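From: Ezequiel Herrero
To: Nundmont makers list
Subject: Re: [nundmont-makers] Oil finish for bench tops, group buy

> Masex are offering us 16 cans of their hardening oil at the
> member price if we order before the end of December. One coat,
> dry overnight, good for five years of daily use. I've seen the
> sample board and it looks fantastic. Who's in?

I'm not in yet, and I'd like to hear a bit more before anyone sends money.

One coat and five years is a big claim. Whose daily use? A sample board that has spent its life on a shop counter tells me how the stuff looks on a shop counter. I'd want to see it after a winter of coffee mugs, glue drips and somebody dragging a vise across it. The sheet from Masex says "tested" twice and doesn't say on what kind of wood, or by whom.

I paid 73 for a can of something very similar when I was still in Dostberg. It went on beautifully. By spring the maple had gone yellow and the end grain was drinking water like it had never been touched. Maybe I put it on too thin. The dealer certainly thought so, but then he had another can to sell me.

My other question is whether we need a film or an oil on everything. Most of the wear on a bench is in the middle, and plenty of people just put something dark and dull there and keep the nice wood for the sides.

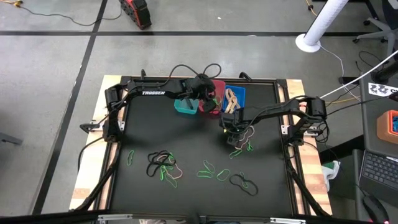

Black work surface, light wood strips left and right.

With a layout like that you're only oiling the strips, and a single can would go a long way. Sixteen starts to look like a lot of oil for a list where 9 people answered the last group buy and two of them changed their minds.

What I'd suggest is we buy one can at full price. I have offcuts of ash, beech and that mystery plank from the Erdős barn. I'll coat half of each, leave them on the windowsill over my sink and report back. If Masex won't hold the price that long, I can live with it.

Also, does anybody know what the drier is? The label I found just says "additives."

Ezequiel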